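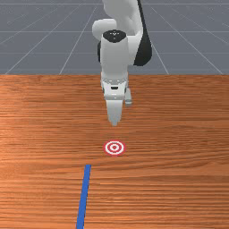 Sarutell Reach Pack, data card

Supplier: Kulline
Version: 2
Released: 2021-09-05
Contact: Vilho Saarinen

Summary

Simulated reaching episodes for a single white arm with a two-finger gripper, working over a wood-textured tabletop. The goal is a flat red-and-white bullseye on the table. The pack is sold with the Sarutell simulator licence and can't be bought separately.

Contents

800 episodes for training, 200 held out. Each episode is one folder with rendered frames, joint positions, gripper opening and the goal position in table coordinates. Units are metres and radians. Frames are numbered from zero.

Known limits

Fixed front view only. The gripper hides the target in part of some episodes; these are not flagged. Lighting is the same throughout. Contact forces are not recorded. In 18 training episodes the last joint reading is repeated; A-yeong Baek keeps the list and will send it on request.

Changes since the May release

Goal positions are now stored with the episode, not in a shared file. Loader rewritten by Tapio Mäkelä. Old loaders will fail on the new folders.

Licence

Per site. Trained models may be passed on, frames may not.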